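Week 11 notes: Proofreading your own writing
Notes for the evening writing class, Lorkville

Hi all! A few of you missed the November session on cutting, so I'll go over the tail end of that first and then get into proofreading, which I promised back when we did the newsletter pieces.

Leftovers from last time

We were looking at Tadhg's essay about the bakery. The first draft had 81 sentences and a lot of them started with "There was." I don't mind a "there was" here and there (I use plenty), but when they stack up the reader starts to feel like they're being handed an inventory. Go through your draft, mark each one, and try swapping in a verb that does some work. "There was a line of people outside" can be "People lined up outside." Shorter, and you can see it better.

Albertina asked whether you should cut as you go or wait until the end. I wait. If I start trimming paragraph one before paragraph four exists, I never get to paragraph four.

Why we miss our own mistakes

You know what you meant to say, so your eye slides right over what you typed. I once sent out a cover letter with "I look forward to hearing form you" in it, and I had read that letter so many times I could say it from memory. That was the trouble, I think - I was saying it from memory and not reading at all.

So the whole game is making your own page look a little strange to you. Things that help me:

Print it. I know, I know, paper. But I catch more on paper every single time.

Change the font, and make it ugly and big. I go up to 20 point.

Read it out loud, and I mean out loud, with your mouth moving. You'll trip over a missing word.

Read the sentences from last to first. It's slow and dull and it's great for spelling, though it won't help you at all with whether the thing makes sense.

Do separate passes

I do 3. The first is for sense (does this follow from that?), the second is for sentences, and the last is just for the small stuff: commas, names, dates, its and it's. If you try to do all of it in one go you'll get pulled into rewriting, and then the commas never get looked at.

Names get their own check. In the handout I gave you on the Stukier letters I spelled it two different ways on one page, and Tiina was kind enough to tell me after class and not during. Search for the name, look at every hit, done.

Trading drafts

Please bring two copies next time. Darragh and Lăcrămioara are paired up, everyone else keep the partner you had. When you mark someone's page, use a plain pencil and put your marks in the margin - circling is fine, but don't fix it for them! They learn more by finding it.

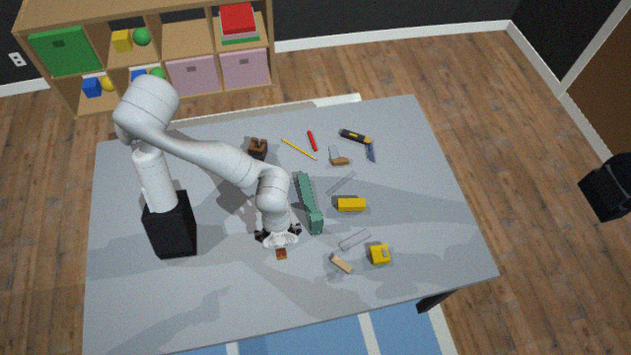
And if you're the one getting the page back, don't argue with the marks right away. Put it in your bag, sleep on it, and look again in the morning. I still get a bit huffy over mine, and by breakfast I usually agree with most of them.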